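Serkness Robotics Club - Frequently Asked Questions

Most of these come up every October, when the new members arrive, and again in spring, when the new members' parents do.

What does the club do all year?

We write programs that make a simulated robot arm handle small cubes. If that sounds modest, please come and try it. The fall project is called Harkico. It uses one arm, one table, one board and three cubes in red, green and yellow, and it has humbled people with excellent grades in calculus.
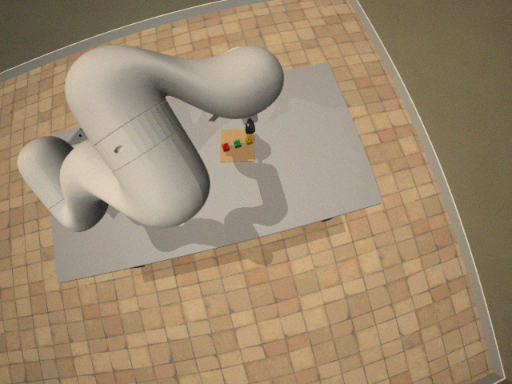 Issue 9

Do I need to know how to code?

You need to be able to type and to tolerate being told you are wrong by a machine. Everything else we teach in the first few meetings. Members who have done some Python will have a head start until the first coordinate transform, at which point everyone is equal again.

Do I get to touch a real robot?

Not in the fall. All of Harkico happens in Trilura, our simulator, which runs on the lab computers and on most laptops bought in this decade. In the spring, teams that finish can move on to the Tijani bench, where there is a small physical arm and a sign-up sheet that fills quickly. The physical arm is slower and louder, and has no reset button for the furniture.

Why is there a door in the simulator? And a clock?

The room came with the starter files. The door doesn't lead anywhere, and you shouldn't plan your evening by the clock. Students ask every year whether they can redecorate. You can, once your arm passes the basic run. We have noticed that interest in wallpaper peaks when the inverse kinematics homework is due.
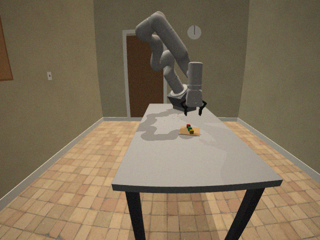
Your starting files put the cubes on the board in a diagonal row, and you should leave them that way until you have a grasp you trust. After that, shuffle them as much as you like. The scoring script certainly will.

How is a run scored?

Each team gets 48 attempts with the cubes in different starting positions. You earn points for a clean pick and a clean place, and lose them for hitting the board or the table. The best score last year was 200. The lowest was 53, from a team that has asked us to mention that their code was very well commented.

My gripper closes above the cube. What did I do wrong?

Check which point on the arm you are steering. If your target is the wrist and you meant the fingertips, the gripper will stop too high and close on air with great confidence. Check your units next. Meters and millimeters have both been blamed on the simulator, and the simulator has so far been innocent.

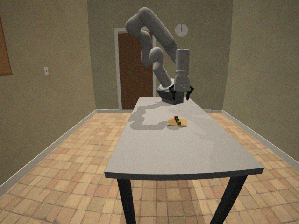

If neither of those helps, open the log and look at the last target sent before the fingers close. Bring the log with you to help hours. "It was working at home" is a feeling and we can't debug it.

Can I work alone?

You can, but teams of two or three tend to finish sooner and complain in better spirits. If you don't have a team, come to the first meeting and stand near the snacks.

How much time does it take?

One meeting a week, plus whatever your pride demands. Help hours start at 4 p.m. and end when the building does.

Does it cost anything?

No. Trilura is free for members, and so are the snacks, while they last.

I missed the first meeting. Is it too late?

No. The starter files are on the club page, along with the setup notes. Read the setup notes first - the people who skip them are the reason they keep getting longer.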